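Looking after cloth-covered tables (and the odd woven screen)

A cloth-covered table is a lovely thing to have in a house, and I say that as someone who has lived with one for years and spilled most things on it. Cards sound better on cloth, jigsaw pieces stay where you put them, and you can set down a good teacup without that awful clunk. The trouble is that people treat the cloth as if it were a benchtop, scrub it like mad the first time something goes wrong, and then wonder why there's a bald patch the colour of old dishwater.

So this page is everything I know on the subject, gathered up because I keep getting letters about it after the piece on Pranlow's sewing room last winter.

Brush first, always

A soft clothes brush is your best friend. Go in one direction only, from the middle out towards the edges, and do it before you bring anything damp near the table. Crumbs and biscuit dust turn to paste the moment they get wet, and then you really do have a job on your hands. I brush on a Monday morning while the kettle's on, and it takes less time than the tea.

If you have a cat (we have had several, all of them convinced the table was theirs), use a slightly damp rubber glove for the hair. Drag it towards you in short strokes. Sticky rollers work too, but the cheap ones leave a bit of gum behind and that grabs more fluff by the end of the week, so I've given them up.

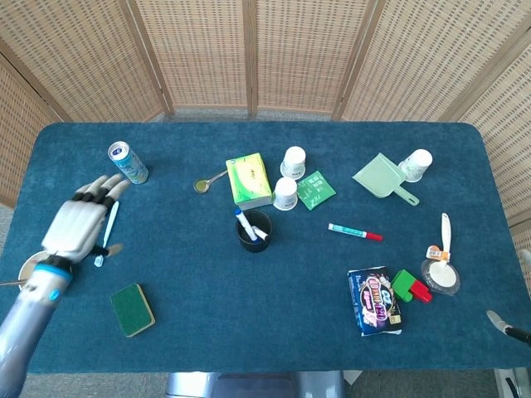
Teal-blue felt with a woven divider around the back and sides.

Choosing a colour

Dark green is traditional, but I've come round to the blues. A mid-toned cloth is kinder than a very dark one, which shows every speck of lint, and kinder than a pale one, which shows every drip of coffee. Take a sample home before you buy and leave it on the table overnight. Colours that look cheerful under shop lights can go very gloomy by lamplight! I paid 47 dollars for my last length from Rivadeneira's remnant bin and still think of it fondly.

Buy more than you need, too. An overhang is much easier to deal with than a cloth that stops short, and the spare strip is handy for patches, for the bottoms of ornaments, and for testing any cleaner you're not sure of.

Spills

Blot, blot, blot. Press a clean white tea towel straight down, lift, move to a dry bit of the towel and press again. Rubbing pushes the liquid sideways and roughs up the surface. Once you've taken up what you can, dab with cool water and the tiniest drop of wool wash - and I do mean tiny, the tip of a teaspoon - then dab again with plain water. Hot water can shrink wool felt, so leave the kettle out of it this time.

Sugary drinks are worse than they look. The clear ones especially dry to nothing, and then in August, when the dust gets in, up comes a grey ring you could swear wasn't there before.

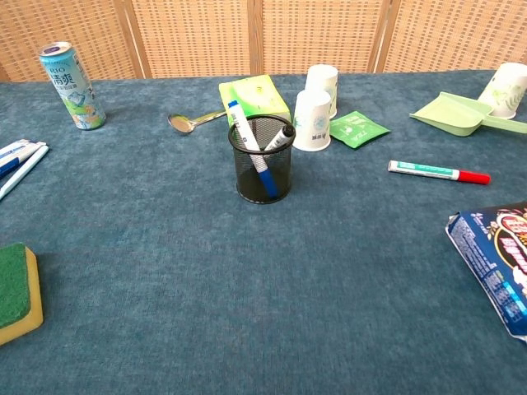 I keep a stack of cork coasters in the drawer and hand them round like biscuits when people sit down. Cork is better than glass or tile, which let the moisture run straight off onto the cloth. Cold cans and bottles are the main offenders in summer, so a folded flannel underneath does very nicely if you've run out of coasters.

Woven screens and dividers

Woven panels hold dust in every little gap. Use the soft brush head on the vacuum, turned down low, and work from the top so you're not dirtying what you've just done. For the corners, an old paintbrush with the bristles cut short gets in beautifully. Wipe any timber posts with a barely damp cloth and dry them straight after. Keep natural weaves out of the full afternoon sun and well back from the heater, or they'll turn brittle and start to snap.

Next month I'll be on to lampshades, including the pleated ones, so do send in your questions.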